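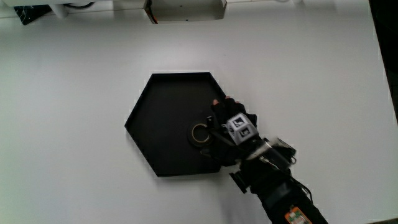
Nellberg Shared Workshop Releases Plans for Wearable Hand-Tracking Rig

NELLBERG – The robotics group at the Nellberg shared workshop has released the build files, parts list and assembly notes for Nonda, a wearable rig that records how a hand moves while it handles small objects. The release covers version two of the hardware and replaces the notes posted in May.

Nonda is built on a fingerless glove. A faceted block on the back of the hand carries square black-and-white markers on several faces, so that a camera can work out the position and angle of the hand as it turns. The fingertips stay bare, and the wearer picks up objects with normal grip and touch. Further modules are strapped to the wrist and forearm, with cabling run along the sleeve.

Recordings made with the rig are used to train Urrutia, the group's bench arm, on pick-and-place work. The current task set uses a shallow hexagonal tray and common shop items such as rolls of tape. Each item is grasped, lifted, moved and set down on a plain white table. The group has logged 1291 recordings to date, of which 954 passed review and are included in the download. Recordings were rejected when the marker block was out of view during the grasp or when the time stamps of the wrist module and the camera did not match.

Changes in version two:

Marker block. The faces are now set at steeper angles to each other. In version one, the markers were lost when the wearer rolled the wrist outward.

Wrist mount. The module sits on a rigid plate under the strap. The earlier mount shifted during long sessions and had to be realigned by hand.

Cable path. The forearm cable is left with slack at the elbow end. Pulled tight, it worked loose from its connector – the most common fault reported by builders of version one.

Calibration. The routine has been cut from 700 frames to 400 and can be run by one person. It must be repeated whenever the glove is taken off.

All printed parts fit on a small home printer and need no supports except for the marker block. Assembly requires a soldering iron, a crimping tool and basic hand tools. Left-handed parts are not included in this release.

Processing is done with Deserska, the group's own software, which reads the camera and module data and writes one file per recording. It runs on an ordinary desktop computer. The files are free for personal and classroom use.

Build questions and fault reports can be left at the workshop's front desk or sent through the contact form on the Nellberg project page.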